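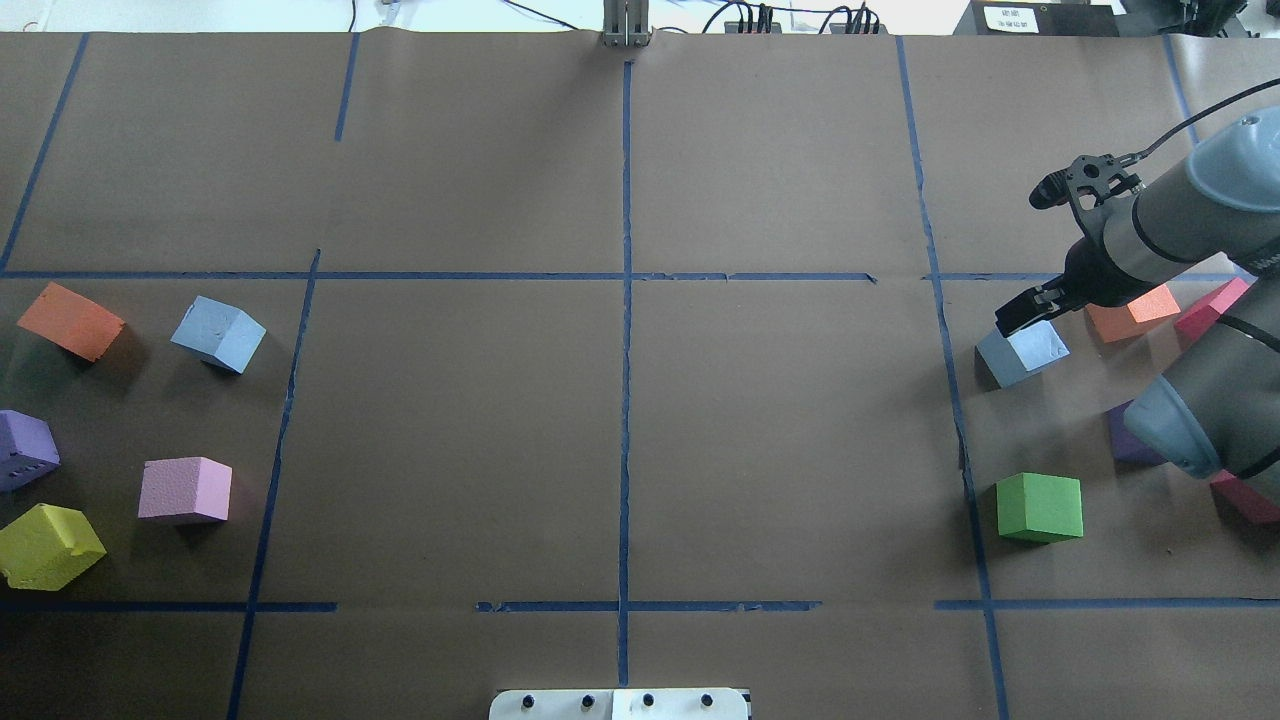

Weleck Table Kit for Block Sorting

Classroom and club set, for teams that already have an arm

The Weleck table kit gives a student team everything that goes on the table for the Undville sorting challenge: paper, tape, foam blocks and a stack of task cards. You bring the arm and the code. We put it together after two seasons of running the challenge with the Jinen after-school club, where every team kept asking what our practice table was made of (brown paper and blue tape, and it works great!).

What comes in the box

One roll of heavy brown paper
Two rolls of dark blue tape
25 foam blocks in mixed colors, cubes and longer rectangles
Task cards, beginner and open level
Layout sheet with measurements for both levels
Score pad, 100 sheets

Setting up

Roll the paper out and tape down the far edge first, then pull it toward you. Lay the long center line before any of the others and work outward from it. A first table takes most of a club meeting. The second one goes much faster, and students get surprisingly picky about their corners!

Small wrinkles in the tape are fine for practice. If your team sorts by color with a camera, take a fresh set of test pictures after any re-taping.

The task

Blocks start in one side section and have to end up in the other, in the order on the card. Beginner cards only ask for color. Open cards mix color and shape, and that's where the good arguments start — do you go for the easy cube first, or clear the one that's in the way? I love watching teams work that out.

About the blocks

Foam is forgiving. A gripper that closes too hard will leave a mark, and corners do chip over a season, but a chipped block still scores. Refill bags are sold separately in the same colors. Please don't wash them.

Fits

Tables with a flat top and room to clamp or bolt an arm at one side. The Blackburn club runs theirs with a two-finger gripper and the standard layout, no changes.

Questions about layouts, or a card that doesn't make sense? Write to Mei-kuen Lo through the contact page. New open-level cards go out each April, free to every club with a kit.

Page updated 28 August 2024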